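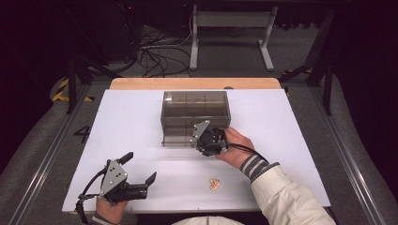 Est-ce que je peux préparer tout le trajet à la maison et ne plus toucher à l'appareil une fois sur la route ? nous a demandé un lecteur de la première version de ce guide. Oui, et c'est même comme ça que le Plilton donne le meilleur de lui-même ! Un itinéraire réfléchi la veille, tranquillement, avec une carte papier ouverte à côté si vous aimez ça, et le lendemain il n'y a plus qu'à conduire et regarder le paysage.

3. Préparer votre première étape

Avant de commencer, l'appareil doit être chargé et les cartes de la région installées (voir section 2). Comptez une bonne soirée pour un premier voyage, beaucoup moins ensuite : on prend vite le coup de main, et on se surprend à dessiner des étapes pour des vacances qui ne sont même pas posées.

3.1 Tracer l'itinéraire

1. Dans le menu principal, touchez Voyages, puis Nouveau.

2. Donnez un nom au voyage. Choisissez quelque chose de parlant, vous le retrouverez dans le journal de bord.

3. Entrez le point de départ, puis l'arrivée. Dans tout ce chapitre nous prenons l'étape Uster - Skurnby, livrée avec l'appareil dans le dossier Démo. Elle affiche 329 km et passe par de très belles petites routes.

4. Choisissez le profil : Direct, Panoramique ou Mixte. Le profil Panoramique évite les autoroutes dès qu'une départementale ou une route de crête va dans le même sens. Essayez-le au moins une fois !

5. Touchez Calculer. Sur les longues étapes, le calcul peut durer un peu. L'écran reste allumé pendant ce temps.

6. Faites défiler le tracé du doigt, du départ à l'arrivée, et vérifiez les passages de col.

Note : une étape est limitée à 400 km. Au-delà, l'appareil propose de la couper en deux et place la coupure près d'une localité. Vous pouvez déplacer ce point à la main, en le maintenant appuyé.

Attention : les fermetures hivernales ne sont prises en compte que si la date de départ est renseignée. Sans date, le Plilton calcule comme si l'on roulait en juillet.

3.2 Ajouter des haltes

C'est la partie la plus agréable. Une halte peut être un belvédère, une boulangerie, une plage, l'endroit où vous aviez pique-niqué il y a des années et dont vous avez oublié le nom du village - un simple point sur la carte suffit.

1. Ouvrez l'étape et touchez Haltes.

2. Appuyez longuement sur la carte à l'endroit voulu. Une épingle apparaît.

3. Indiquez la durée prévue. Par défaut, elle est de 20 minutes. Soyez généreux, surtout au bord de l'eau.

4. Répétez pour les autres haltes, dans la limite de 8 par étape.

5. Touchez Réordonner si l'ordre proposé ne vous plaît pas. Le bouton Optimiser fait l'inverse : il reprend la main et cherche le trajet le plus court entre vos épingles. 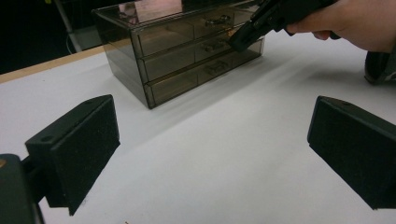 6. Validez. L'heure d'arrivée est recalculée et s'affiche en haut à droite, avec le temps de conduite seul juste en dessous.

Note : les haltes marquées d'une étoile sont considérées comme obligatoires. En cas de retard, l'appareil vous proposera d'abandonner les autres, jamais celles-là.

Si vous voyagez à plusieurs, chacun peut envoyer ses épingles depuis son téléphone par la fonction Partage (section 5). Elles arrivent dans une liste d'attente, et c'est le conducteur qui les accepte ou les laisse de côté. Les négociations restent à votre charge !

3.3 Prendre un ferry dans le trajet

Le Plilton traite une traversée comme un rendez-vous à heure fixe, et tout le reste de l'étape s'organise autour.

1. Dans Haltes, choisissez Traversée.

2. Sélectionnez le port d'embarquement et le port d'arrivée.

3. Saisissez vous-même l'heure de départ du bateau, telle qu'elle figure sur votre billet. L'appareil ne consulte pas les horaires des compagnies.

4. Réglez la marge d'embarquement. Nous conseillons une heure en haute saison.

5. Activez l'alerte Départ conseillé. Pour un bateau tôt le matin, elle peut sonner à 6 h sans complexe, alors pensez au volume si vous dormez à l'hôtel.

Attention : ne modifiez pas l'itinéraire en conduisant. Arrêtez-vous dans un endroit sûr ou confiez l'appareil à votre passager.

Note : pendant la traversée, coupez le guidage avec Pause. Sinon, l'appareil cherche une route en pleine mer et vous demande de faire demi-tour dès que possible. Le guidage reprend avec la même touche, à la sortie du garage du bateau. Le signal revient parfois avec un peu de retard entre les ponts métalliques et les quais, suivez alors simplement les panneaux du port.

3.4 Enregistrer et transférer

1. Touchez Enregistrer. L'étape apparaît dans Mes voyages.

2. Pour en garder une copie, branchez le câble fourni et ouvrez Sorrentino Atelier sur votre ordinateur.

3. Faites glisser l'étape vers le dossier de votre choix.

4. Attendez la fin du transfert avant de débrancher.

Les étapes enregistrées se lisent sans réseau. Les réglages du guidage vocal et de l'affichage de nuit sont décrits à la section 4.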